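九月,晚上

昨天把夹爪的左指拆下来重新装了一遍,今天接着试。装的时候发现底座有一颗螺丝滑丝,在抽屉里翻了半天才找到一颗长度合适的。换上以后手指不晃了,空载开合一遍,声音也比上周小。

这台臂从春天开始攒,前前后后改了三版支架。第一版太软,抬起来就往下垂。第二版够硬,可是太重,肩部的电机受不了。现在这版是Bushra Rajput帮我画的,中间挖空,用Bunby的料打印,40%填充。打一件要七个小时,夜里开着,早上去取。她给这台臂起名叫Wendow,我一直没问是什么意思,名字写在了控制盒的胶带上,就这么叫下去了。

今天的题目是零食袋。前几个月一直抓木块和塑料瓶,抓得差不多了,再抓也看不出毛病。袋子麻烦得多,夹在中间会鼓,夹在边上会滑,夹住一角提起来,整个袋子又会转。Zarmeena Dhanial在群里说,想知道夹爪好不好用,买一袋零食回来就行。我下午去楼下买了几包,连塑料购物袋一起拿来用。

先从购物袋里往外提。
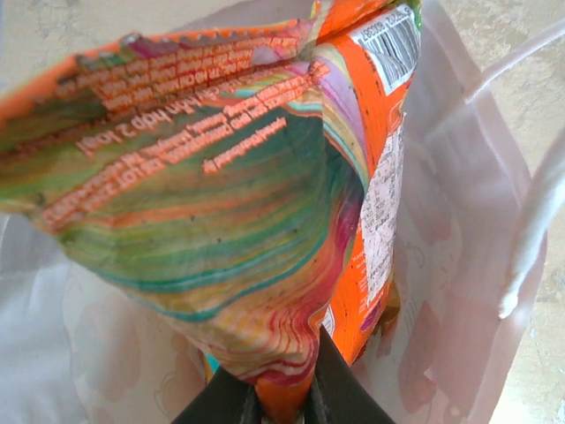
力度是今天花时间最多的地方。电流上限原来设的是700,抓木块没有问题,抓包装袋就太狠,封口附近捏得全是褶子。往下调,一次减一点,减到438的时候袋子还能提住,再低就开始往下溜。我先停在438,写进了配置文件,旁边注了一行“软包装用”。木块那一组参数另存了一份,免得下次又搞混。

还有一个问题是下探的高度。购物袋口是软的,提手会倒下来,手指伸进去的时候容易先碰到提手,把袋口一起带歪。我试了两种办法。一种是让臂先在上方停一下,再直着往下走,慢,但是稳。另一种是斜着进,从没有提手的那一侧绕过去,快一些,可是手腕相机的角度变了,原来标的位置就对不上。今天先用第一种。斜着进的路径我存下来了,等重新标定以后再看。

手腕上的相机也要记一笔。移动的时候画面拖影很厉害,离得近的东西全糊了。曝光是自动的,白色塑料袋一占满画面,它就自己往下压,旁边深色的东西更看不清。应该锁死曝光,再补一盏灯。灯架我有,Grurholm那套旧的,夹子松了,得缠两圈胶布。
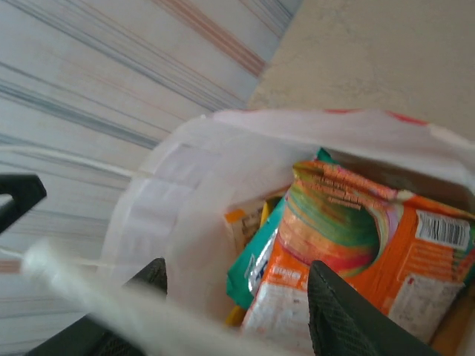
本页最后修改:九月,23:40

补记一下线的事。傍晚臂转到最左边的时候,控制盒报了一次通讯错误,停在半空。检查下来是手腕到小臂那一段线太短,转到头就绷紧了,插头被往外拽。我把扎带剪开,多放出来一截,重新绕了一圈,转到头还有余量。错误没有再出现,不过今天转到最左边的次数也不多,不能算解决。明天写个小循环让它来回转,放着跑一个小时。

线的外皮有一处磨毛了,是蹭在支架棱上蹭的。棱要倒角,这个跟Bushra说,图在她那里。暂时缠了胶带。

袋子叠着放的时候更难抓。两包挨在一起,手指下去常常把旁边那包也碰歪,或者两包一起夹上来。单独一包立着放就好得多,夹住收窄的地方,一次能成。程序里现在没有判断夹了几包的步骤,只看夹爪停下来的宽度,软袋子压扁以后一包和两包差不了多少。可以加一个称重,也可以用提起来以后电机的电流去推,后一种不用买东西,先试这个。

有一次合上的时候支架碰到了旁边的东西,我按了急停。急停按钮放得太远,要站起来才够得着,得挪到桌子这一边。

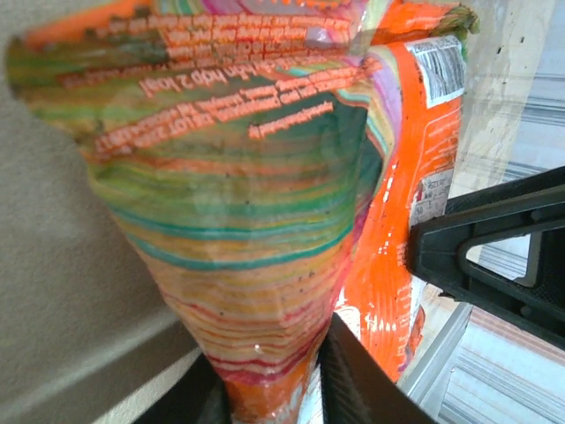 明天要做的

一、急停按钮换位置,线从桌子底下走。
二、锁曝光,装灯,装完重新标定手腕相机。
三、写来回转的循环,盯通讯错误。
四、指尖的网格垫换新的。旧的那副边上已经磨了,指尖也有刮痕。Bajwa那种软一点的垫子还剩一副,先换上看看,如果太黏,松开的时候袋子会跟着走,就再换回来。
五、给Bushra发支架的照片,标出要倒角的位置。

吃过饭又做了一组,换成纸袋。纸袋自己能站住,袋口是敞开的,里面的东西露在外面,看着比塑料购物袋简单。

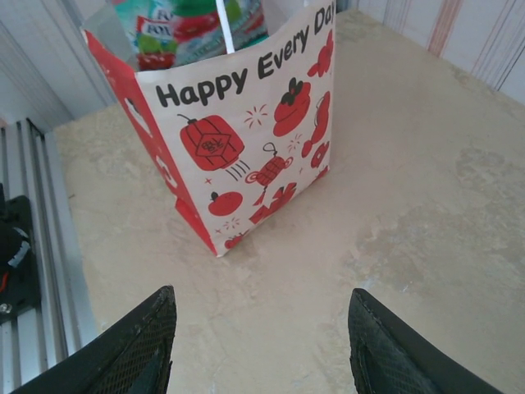 纸袋要考虑的是推倒。手指靠近的时候如果高度低了,碰到正面,整个袋子就会往后退,位置变了,后面的动作全是空的。所以接近的高度要比袋口高,到了上方再下去。我把接近点抬高了一些,速度降到原来的一半。还想过在桌面上贴一圈防滑垫,后来没贴,贴了以后换个地方又不能用。

Zarmeena晚上打电话来问进度,我把参数念给她听。她觉得438还是偏高,建议在夹爪合到一半的时候先慢下来,碰到东西再加力,这样上限低一点也能夹牢。她以前做过类似的,代码答应找出来发给我,说要翻旧硬盘。我说不急,先把曝光和线弄好。

她还问能不能借这台臂过去用两天。我没有马上答应,底座是用夹具固定在桌边的,拆下来再装,零点又要重做。等这个月的测试做完再说吧。

收工前把电源关了,手指用酒精擦了一遍,掉在桌上的扎带头扫掉。配置文件备份到了硬盘,文件夹还叫“软包装”,里面三份参数,名字写清楚了。打印机上排了一件新的指座,开始以后看着它把第一层铺完,没有翘边,就去睡了。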